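Plalham Press Sends Its Highwayman Back Out, Still Unmarried
2020-01-24

Elis Gwynne's historical romance The Toll at Steinbach returns to shelves in October, 5 years after its publisher, Koltel Books, folded and took the warehouse stock with it. Plalham Press has bought the rights and plans a first printing of 2,000 copies, a figure Gwynne calls "brave, considering I have met my readers."

The novel follows a titled highwayman who robs the same countess twice before asking her name. In the original, he rode off alone on the last page. Letters were received. Gwynne has now added 100 pages, in which he rides off alone somewhat later.

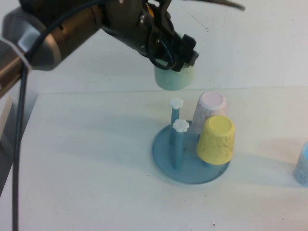
"We did raise the subject of a wedding," said editor Bożena Wilczyńska, who acquired the book. "Elis sent back a chapter about a horse." The horse chapter stays in. It is said to be the tenderest thing in the manuscript.

The new cover, by Zuleica Godoy, gives the hero a shirt, though Godoy admits the top buttons were lost in negotiation. Pichit Nakpan will read the audiobook and has been asked to do the countess without the falsetto.
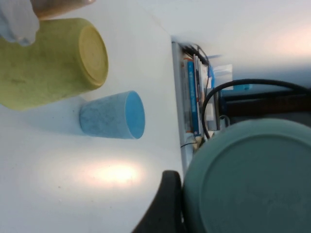 Two cups on their sides on a white tabletop, one yellow-green, the other light blue.

A sequel, The Widow of Sellness, is under contract. Gwynne confirmed that it contains a widow and declined to say whether she would still be one by the end. Preorders for the first book open next month, and the sequel has no date.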